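The Plate That Counted Twice
How a two-arm dish cell at Tududa logged a clean run and dropped the work anyway

The fault report filed by the Tududa test group on the morning of 3 July 2022 was one line long: "Cycle complete, plate not racked." The cell had been running Kinis, the group's two-arm scheduling software, on a loading and unloading routine. The log for cycle 302 through cycle 353 showed no errors. The operator's notes showed a plate on the floor.

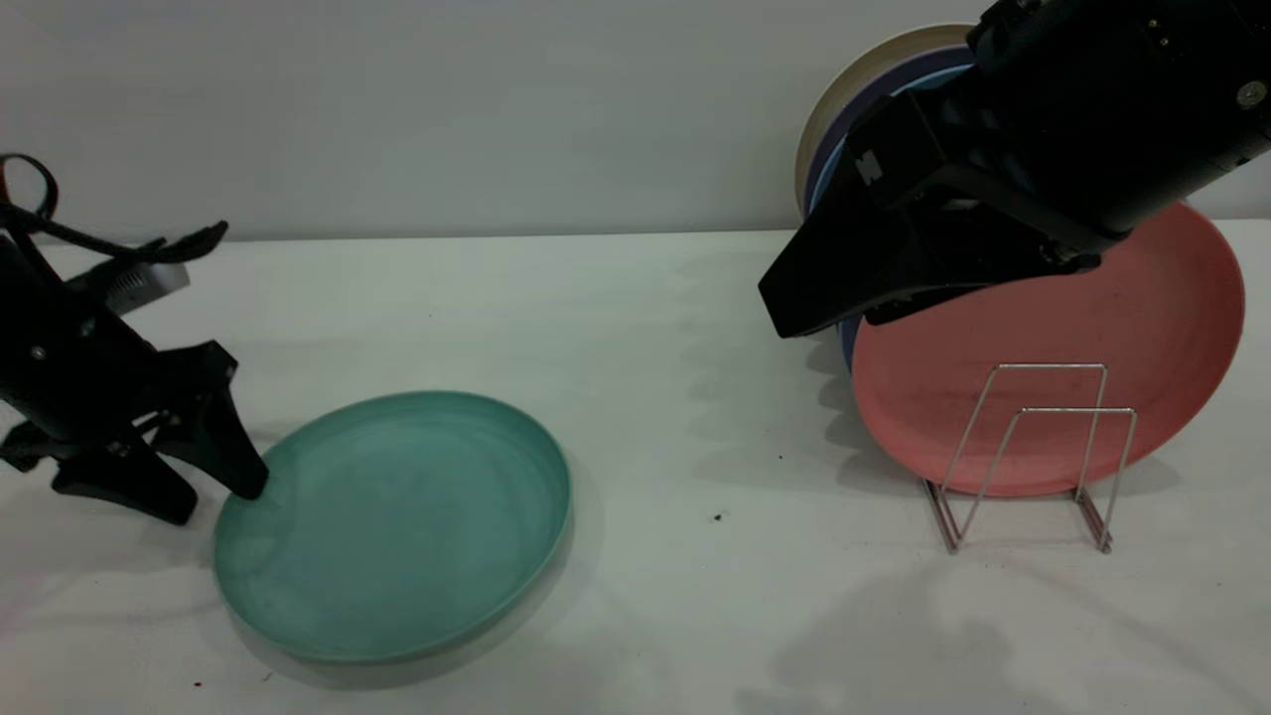

Kinis treats the two arms as one machine with a shared work list. An arm claims a task, performs it, and releases the claim when its gripper reports contact and then loss of contact. The rule was written for foam blocks, which stay where they are put. A plate lying flat is a harder part to read. With one fingertip down on the rim of the teal plate and the other arm waiting over by the coral one, the controller already has a contact signal, and it has not lifted anything.

Consuelo Ponce, who maintains the contact logic, traced the fault to a filter of 300 milliseconds. Any touch longer than that was accepted as a grasp. A fingertip resting on a rim passed the test. So did a jaw dragging along one.

The second half of the fault was in the rack model.
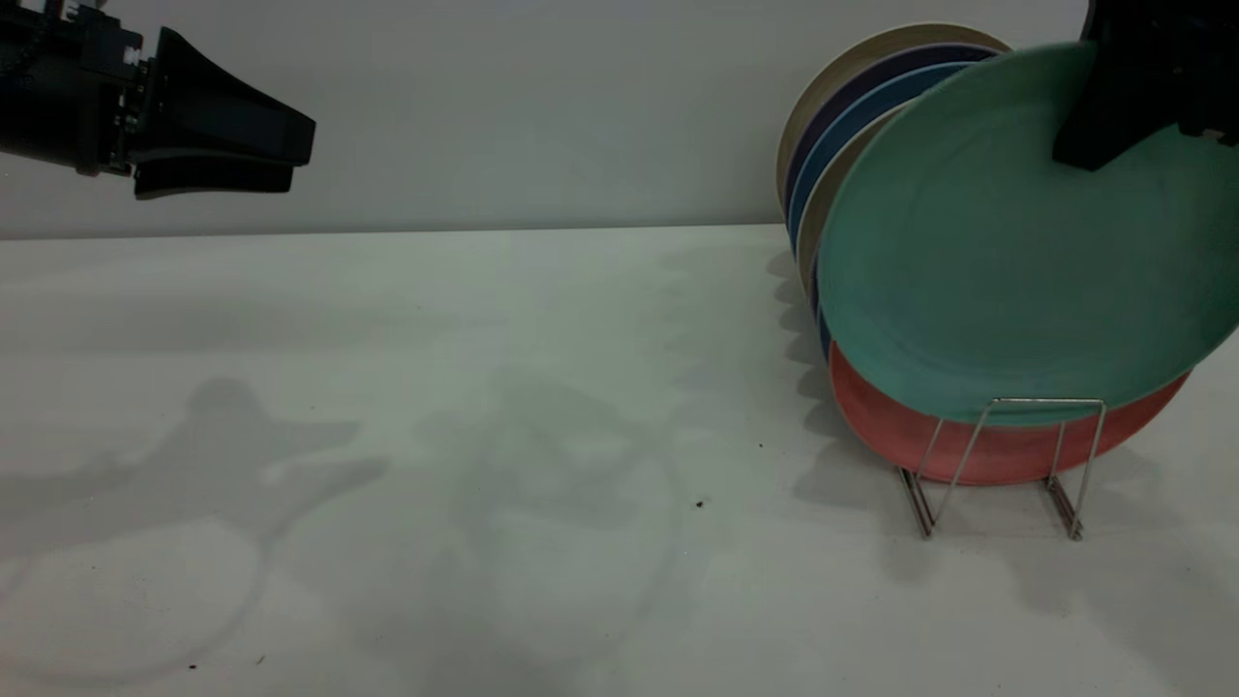

Kinis stores each rack position as full or empty, with nothing between. The value changes when an arm releases its claim. During a pull, the position is still full in the model, although the part may be well on its way out. The teal-green plate tipped up under the right gripper, its lower rim still on the front wires, has no entry of its own. If the claim drops at that point, the second arm is cleared to enter on stale data.

Ponce reproduced the sequence on the bench. The right arm dragged a rim, the filter passed it, and the claim was released with the plate leaning outside its slot. The left arm then approached at transfer speed. Collision detection stopped it, as designed, but the threshold had been raised in an earlier release to suppress false stops.

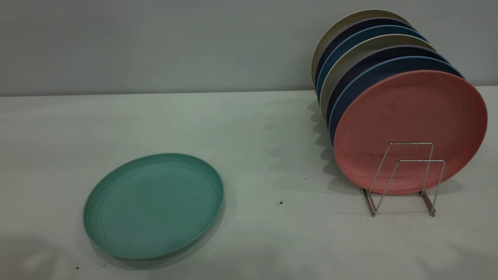
It was restored to its old value the same afternoon. Stops went up, and the group accepted the slower rate while the contact rule was rewritten.

The new rule requires 3 conditions before a claim is released: jaw width within the range for the part, motor current above the holding level, and a change in the wrist camera view that agrees with the commanded move. The last of these took the most work. Overlapping rims and shadows on a pale table gave the edge detector too many curves to choose from.
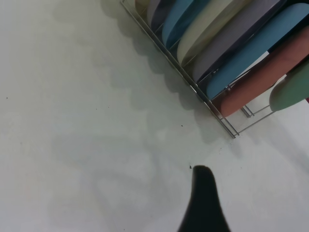

Racked plates and a gripper finger, from the wrist camera.

Pornier, which supplies the finger pads, recommended a softer compound. The group declined. A softer pad would have hidden the dragging signature that Ponce was using to find the fault.

The revised software ran for 902 cycles without an unreported drop. It did report several drops, and each one halted both arms until an operator cleared the rack by hand. Restart after a halt is still manual, and the rack model is rebuilt from scratch every time. A third slot state, "in transit," is in the code but switched off.

RELATED
Carré recalls wrist couplings over fastener torque
Why your light curtain trips at sunrise
Setting force limits for shared workspaces
Reading a motor current trace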